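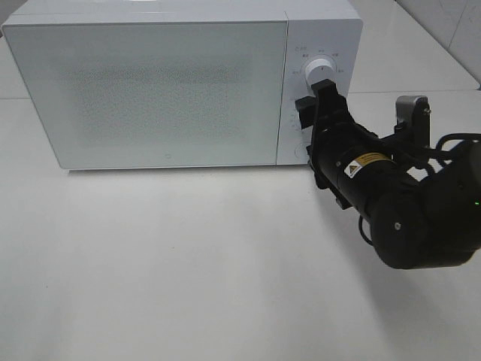
Last changed: May, 11:42 pm

Today was my first whole day with the dial. I write it down while I still remember it in my hands, because tomorrow the hands will have learned something new and I will forget how clumsy I was.

The task is called "set the microwave." In the list from Astine it takes one line. The gripper must go to the round white knob in the upper half of the panel, close on it, turn it to the mark that the sheet asks for, open, and go back. I do it from the other table with the leader arm, and the black arm copies me. I have done this with cups and with drawers and I believed I was already good. A knob is another thing. A cup forgives you if you come from a bad side. The knob wants you to stand straight in front of it, and the wrist must have enough turning left before you start. Three times in the morning I closed the fingers nicely and then discovered that my own wrist was already at its end, so I could turn nothing. I had to open, turn back, and come again, and the recording was spoiled.

Bleddyn came before lunch and watched me without speaking, which made me worse. Then he asked me to take my hand away from the leader and turn the knob with my real fingers, slowly, with my eyes closed. I felt a little foolish but I did it. I noticed that I don't hold a knob hard. I hold it hard only at the beginning, and after that my fingers almost only guide. So after lunch I tried to do the same with the gripper, closing a little less than full. It went better. When I close full, the whole microwave wants to move on the table, and the table is smooth.

He also told me something I want to keep. He said I make the approach too beautiful. I come down in a big curve, like a person who shows a trick, and then I wait in front of the knob, and then I close. The robot will learn the waiting too. It does not know that I was waiting because I was nervous. Since he said this I hear my own pauses like someone else's coughing in a concert.

The labels around the dial are Chinese. On my first morning in Ravidport I could not read any of them, and I asked Gethin (I still write his family name sometimes, I was taught like this) if we should put English stickers. He said no, the camera should see what it sees. Now I have my small paper with the words copied by hand, and I recognize most of them by shape. My writing of them is terrible. I showed the paper to my mother on the phone and she said it looks like little houses falling down.

The lower dial I don't like. From where the camera stands, the arm covers a part of it when I work on the upper one, and when I work on the lower one I have to bring the elbow very near to the table. I asked if we can leave it for next week. Bleddyn said we can leave it until the batch of the upper one is finished. The batch is 700 recordings. I made 86 good ones today. I wanted to reach more, but after four o'clock my shoulder was tired and I started to come always from the same side, and this is bad also, because the sheet says to vary. I stopped when I saw it. Maybe one month ago I would have continued.

A man from Brivunico wrote in the afternoon that they would like 2,000 for all the kitchen tasks together. Bleddyn read it aloud and put the phone in his pocket and made tea.

In the bus I saw that I was turning an invisible knob on my knee. A child across from me was looking. I turned it a little more, to the left, slowly, with no waiting before it.

At home I heated the soup from Gillies, the shop under my apartment. My own microwave has only buttons. I was almost disappointed. I stood there 2 minutes watching the plate go around and I thought about what I would tell someone if they asked me what my work is. I turn a knob so that later I do not need to turn it. My brother says it is like teaching somebody to take your chair. I don't feel it this way, at least not today. Today I felt more like when I taught my cousin to tie shoes, and I had to do it so slowly that I forgot how it goes.

For tomorrow: start with the wrist turned back. Close softly. Change the starting place after every recording, also when I am tired. Ask for the higher stool. Bring the paper with the little houses, it is still in my other jacket.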